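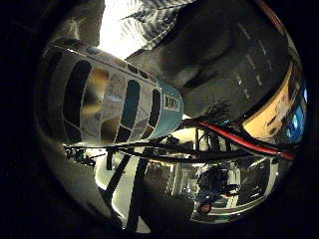
Open afternoon at the Dineo workshop

Members toured the Dineo automation workshop in April. The visit ran from 2 p.m. and was limited to 45 places, all of which were filled. Sarex supplied the control hardware used in the demonstrations and Bralletti supplied the hand.

The session opened with a short talk on the hand itself. Each finger is a light-coloured shell with openings through the side, and the tip carries a separate teal cap with a small label. Caps are treated as consumables at Dineo. They are logged by label when fitted and again when removed, and the finger shell stays on the hand between changes. The current log stands at 3,426 grasp cycles on the oldest cap still in service. Staff replace a cap when grip on the reference block falls below the threshold set at commissioning, whatever the cycle count.

The main demonstration used a view from a small camera mounted close to the fingers. The lens is very wide and gives a circular picture with a dark border, so straight edges in the room come out curved and part of the hand is always in view. Several members asked why the picture is not corrected before it is used. The answer was that correction throws away pixels near the rim, where objects first come into view during an approach. Calibration is done on the uncorrected picture and takes 7 minutes per hand.

Cable management took up more of the afternoon than the program allowed. Bundles near a moving wrist need enough slack for full rotation without sagging into the camera's view. Dineo has tried two routings and is not satisfied with either. The Kurtuluş group, which runs a similar arm at its own site, reported fewer connector faults after moving its strain relief further back from the wrist. Dineo intends to test the same change over winter.

Questions on force sensing were held over for lack of time. Written replies will be sent to everyone on the attendance list. Members who want the calibration notes should write to the newsletter address with "Dineo notes" in the subject line.

A return visit to the Kurtuluş site is being organized. Closed footwear is required there, and bags must be left at the front desk.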